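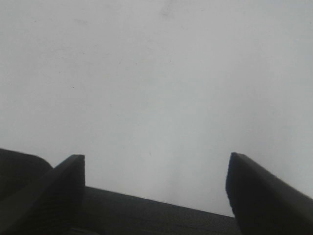 Plain surfaces have had a bad few years. Walk into any showroom and you will be steered towards worktops with veins, table tops with knots and wall panels with a pattern you are meant to find restful. Grey, if it is offered at all, comes with flecks in it. I think this is a mistake, and I think a plain pale grey surface is the best thing most people could put in a room they work in.

I should say what I mean by work. I mean cutting out a dress pattern, mending a lamp, sorting screws, filling in forms, rolling pastry. All of these involve small things laid on a big flat thing, and all of them go better when you can see the small things. A patterned top hides them. I once spent most of a Saturday looking for a watch screw on a speckled worktop from the Skov range, and it was there the whole time, sitting among the speckles.

The usual argument against plain grey is that it shows every mark. It does. A crumb shows, and so does a spot of ink or a smear where somebody has leaned on it. People say this as if it settled the matter. But the crumb is there on the patterned top as well, and you are still putting your sandwich on it. I would like to know when a surface needs wiping, and I would like to know without bending down to look along it against the light.

Ronaldo Ambrosio, who fitted my kitchen, disagrees with me about this and has done for years. His customers, he says, want to wipe down once a day and forget about it, and they ring him up when a plain top starts to look tired. He steers them to Makik, which sells a brown and cream mixture he says could survive a farm. I have no doubt it could. I have eaten at it, and I could not tell you whether it was clean.

He has a fairer point about cost. A cheap plain surface looks cheap sooner than a cheap patterned one. The pattern covers up poor joins and small dents, and the maker knows it. When I replaced the bench in my back room I had two quotes, one from Cormont and one from Drarko, and the plain top was dearer in both. Cormont wanted 3548 for the bench and the fitting together. Drarko would have done a marbled one for roughly 3000. That is a real difference and I don't blame anyone for taking the saving.

Then there is the finish. Gloss is no use for working on. You get the window back in your face all afternoon, and every fingerprint with it. Matt is what you want — and a pale matt, because a dark one swallows the shadow of whatever you have put down, and the shadow is half of how you find it. White is too much under a bright lamp. Pale grey sits between the two. Thread shows on it, both black and white. So does clear plastic, just about.

Sivaprasad Kotian repairs cameras on a grey board he has had since he started, and he takes it with him when he moves workshop. He told me the board matters more to him than the chair. I would not go that far, having sat in his chair.

The other complaint is that plain grey is dull to look at. I can only say that I don't look at my bench much. I look at what is on it. When there is nothing on it, I have usually gone to make tea. If you want something to look at, hang a picture over it, or put a plant on the sill. A picture can be swapped when you are sick of it, and a worktop that imitates a cliff face is with you until you sell the house.

My own bench is now in its sixth year. It has a scorch at one end from a soldering iron and a few scratches from when I was too lazy to fetch the cutting mat. I know where all of them are, so when I see a mark I don't recognise, I pick it up or wipe it off.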